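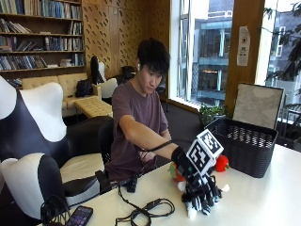

Jendard hand worn over the forearm, closed on a soft plush toy. The marker cube sits near the wrist.

The Jendard is a wearable robotic hand for recording grasp demonstrations. I compared it over April with the Sternudo two-jaw gripper we have used for the past year. Both were logged through the same Gostport controller.

Fit comes first. The Jendard straps over the hand and forearm, and Cường Chu and I needed different strap settings, which cost a few minutes at each changeover. Cable routing is poor: the leads leave towards the elbow and collect on the table.

Pose tracking relies on the printed cube. It held well in daylight and dropped out when the wrist rolled past 86 degrees -- a second camera cured most of that.

On soft objects the Jendard is clearly better. Out of 118 plush grasps it lost 20, nearly all on thin limbs and ears. The Sternudo pinches a fold and tends to let it slide. On small hard toys the order reverses, as the curled fingers push a smooth object away before closing on it.

The recording software, Tiêu, is plain and stable. Uyên Phí exported 973 episodes without a corrupt file, though the timestamps needed a fixed offset that the manual leaves out.

Recommended for soft or irregular items. For rigid parts, keep the two-jaw gripper -- it is lighter on the arm and quicker to put down.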